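Section 4: First fill and balancing the flow

OK, you've got the basin level and the pump sitting on its rubber feet, so now comes the part I like best – putting water in the thing. I've set up the Pino tabletop fountain more times than I care to admit (one for me, one for my sister, two for the porch at work), and this section is the order I've settled on. The leaflet in the box crams all of it into a single paragraph, so I've stretched it out a bit.

Before you start, have a pitcher, an old towel and a small flat screwdriver within reach. Keep the power cord unplugged until step 6. I mean it!

1. Wipe the inside of the basin with a damp cloth. No soap, please. Even a little dish soap left behind will give you foam for a week, and it's a pain to rinse out once the stones are in.

2. Push the clear tube onto the pump outlet until it stops. It should go on with a twist and a bit of grumbling. If it slides on easily, you've got the spare tube, which is a touch wider and goes with the bigger pump.

3. Feed the other end of the tube up through the center column and leave a finger's width sticking out at the top. You'll trim it later.

4. Turn the flow dial on the front of the pump all the way to the minus sign. It's stiff when new, so use the screwdriver in the slot.

5. Pour water slowly down the side of the basin until it reaches the upper line. Mine takes 4 pitchers. Yours will depend on your pitcher, obviously, so watch the line.

Caution: The pump must be fully underwater before it gets any power. Running it dry, even for a minute or so, can ruin the seal, and the warranty won't cover that.

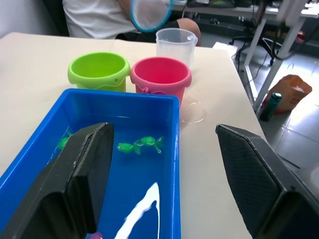
Now for a word on water, which I get asked about more than anything else. Tap water is fine in most places, but if your kettle gets crusty then your fountain will too, and you'll be happier with distilled. I keep a spare tub of settled water on the table for top-ups, and I like to let it stand overnight before it goes in. A plain blue tub with straight sides and a flat rim, like the one in the photo, does the job nicely, and with clear water you can see right down to the bottom and spot any grit before you pour. The little green fish are optional! Just don't put small toys like those in the fountain basin itself, because anything light will drift over to the pump intake and sit there blocking it.

6. Dry your hands, make a drip loop in the cord (a low dip between the fountain and the outlet) and plug it in. You'll hear some gurgling. Let it gurgle.

7. After 2 minutes, turn the dial up a little at a time. Stop when the water covers the top bowl evenly and falls without splashing.

8. Unplug, trim the tube level with the top of the column, and drop the cap on.

Note: If water only runs down one side, the base isn't level. Go back to Section 3 and adjust the feet. A folded bit of cardboard works in a pinch, but it goes soggy and you'll be doing it all again.

Stones come last. I use the Cáceres mix, the smooth gray ones, rinsed in a colander until the water runs clear. Lay the big ones around the pump first and leave a gap in front of the intake. The small ones go on top – by hand, not tipped out of the bag, or you'll chip the glaze like I did.

If you're ordering parts, the intake sponge is number 353 and the spare tube is number 55, both from Dusinow. The Prastidside sponge looks the same and costs less, but mine was a hair too thick and the cover wouldn't click shut.

Leave the fountain running for an evening and check the level before bed. It'll drop a bit as the stones soak some up, so top it off to the line. Cleaning and winter storage are in Section 5.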